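### 3.2 Recording rules

All sites in the Nurkadano set follow the same rules. The work surface is covered with plain white paper, and nothing is written on it. Each episode starts with the gripper fully open and clear of the object. Operators at Botura and Cirkska check the fingers for wear after every 24 episodes.

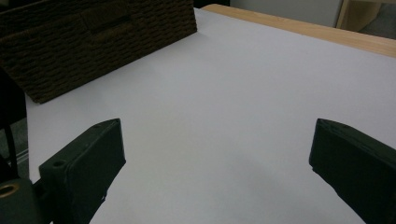
**Figure 2.** Open gripper and woven basket on white paper, seen from the gripper camera.

Shadows from the fingers are allowed. An episode is rejected if a second object lies on the paper at the start. Two reviewers read each log, and a third decides when they disagree. Of the 1041 episodes submitted by October, we kept those that passed both checks.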